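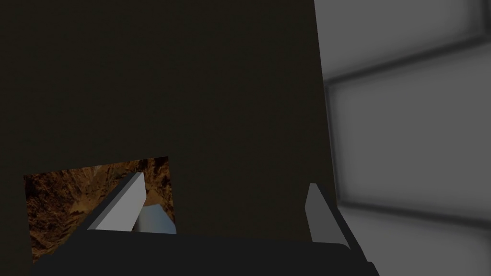
Progress since the last report is mostly on the simulation side of the arm build, and I'm pleased with how it's going! The real arm is still bolted to my bench at the Stestent workshop, but the gripper model now loads with both fingers and the wrist view renders the way I wanted. I've been testing with the fingers spread and a big dark panel right behind them, which is a pretty mean test for depth (flat, nearly black, hardly any shading to hold on to). The patch with the rocky canyon texture down on the left gives the tracker much more to chew on, so that's where I've started checking alignment. The dim lighting needs work, and I'll get to it once the grasp code settles down.

On spending: the Otalholm grant line for this stage was $775, and $505 of it is gone. Most of that went to the wrist motor and its driver board, plus a power supply to replace the one that buzzed. The rest is set aside for finger pads and a proper cable chain. I'd love to leave it untouched until the new bracket is printed (the last one cracked at the screw holes, my fault, I was too stingy with the infill).

The Zirkuvitz controller code runs in the simulator now. I did a batch of 20 approach runs on Monday evening, just moving in with an open gripper and backing out again, and the logs were clean apart from a slow start on the first one. Closing on an object is the next step. For that I want things of different shapes and finishes near the fingers, and more going on in the background than one dark wall.

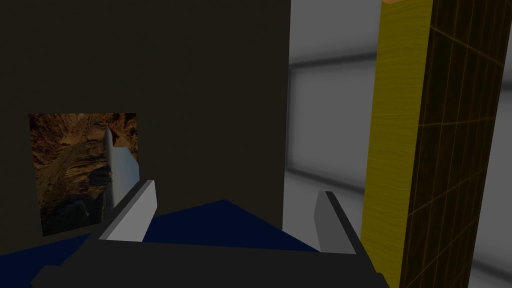 Thân read a draft of this and asked whether clean approach runs mean much before the gripper has closed on anything, and would like to see the grasp results reported separately. Fair point, and I'll do it that way. The next report will have another 20 runs with the fingers closing, in their own table, misses included.

Still open on my side: the wrist joint limits in the model are copied from the old arm and need measuring again, and I haven't decided whether the finger pads should be rubber or foam. I'm hoping to have the bracket fitted in January. If the workshop printer is tied up again I'll send the part out and charge it to what's left of the grant, so please tell me if that's a problem before I order.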